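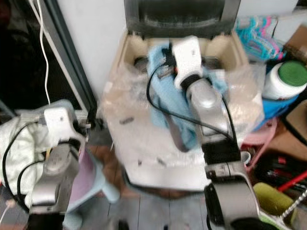

Tralano gallery, March
Posted by the Rusel build team, 11:40 pm

Quick one, writing up properly later. Tralano is our method for getting a two-arm robot to handle cloth in places nobody has tidied first. Main result so far: training on messy homes beats training on the clean bench, even with fewer demos. 669 demos in the home set, 30 clips held back for testing. Cloth in a box is the hard case, and a light blue cloth bunched up in clear bubble wrap is about as mean as we get. Shiny, crinkly, edges everywhere. The old Gralla depth filter hates it.

What we changed. Gralla tries to find a corner of the cloth before it moves. Fine on a flat table, hopeless on a heap. Tralano skips the corner and picks a fold to pinch, then looks again after every small lift. Slower per grasp but far fewer restarts. Model runs at 50 Hz, the re-look is the bit that costs time.
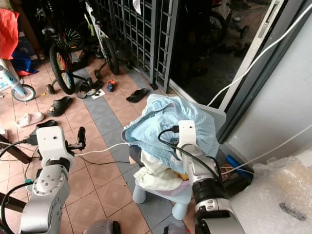
Second change was the wrist angle. We used to fix it for each task, now its part of what the model predicts. Biggest single gain in our ablations, bigger than adding data. We tried dropping the left arm's data to see if one side would do. It wouldn't, scores fell on everything except the smallest items.

Training took 3 seeds, same split each time. Seeds agree on the ranking, less so on the exact scores. Error bars will be in the write-up.

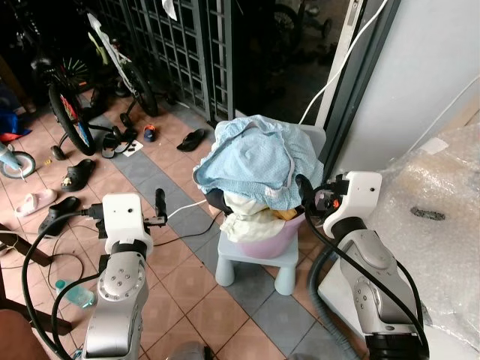 Layered piles are still the weak spot. The model likes to treat whatever touches as one item. A pink basin with a dotted blue cloth over a cream garment, plus a bit of yellow poking out between the folds, is a good test of that. We score a lift as clean only if one item comes up. Thin stuff on top of thick is ok, thick on thin much worse. Nigatu labels (per-layer masks) should help, not merged yet. Code when the licence is sorted, weights probaly a bit after.

We use cookies to remember your settings and count visits. Accept / Manage

Related
Gralla depth filter: known problems
Nigatu labels, how we draw the masks
Rusel gallery: first bench tests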